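Githolm Hand Gripper – Frequently Asked Questions

What is the Githolm?
A two-jaw gripper worked by hand, built in a shared workshop and used to record grasps for a small arm. The jaws are driven through a linkage, with ring fittings at the joints. Drawings and firmware are in the Jolley repository.

Do I need both grippers?
No. One is enough for pick-and-place recording. Build the second if you want tasks where one hand holds a part and the other brings something to it.

How long does a build take?
Two evenings for the mechanics and one for wiring, once the parts are printed. The printed set for one gripper weighs 216 g. Do the linkage arms first; they take the longest.

Can it hold glass?
Yes, with the thick pads fitted. Close the jaws until both pads touch, then stop. Clear and faceted objects are useful test pieces for grip, but depth sensors read them poorly. Log the jaw angle and leave depth out. 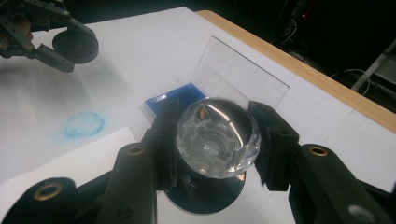
Faceted glass ball between the jaws, with a second gripper holding a round black part at upper left.

The jaws do not close evenly. What should I check?
Loosen the joint screws a quarter turn and work the linkage by hand through its full travel. If one side still lags, the bore on that arm is tight. Ream it to 6 mm and refit the ring.

Which encoder is supported?
The Vunel board only. Firmware build 239 and later reads both grippers on one bus. Older builds see the first address and ignore the other.

What does a full-range reading look like?
Zero closed, 3496 counts open. A lower open value usually means the magnet was glued off center – remove it and start again.

Can I use Ngubane pads instead of the printed ones?
They fit, but the backing is thicker and the closed position shifts. Run the zero routine again after fitting them.

Is there a version for small hands?
Not yet. A shorter grip is planned for December.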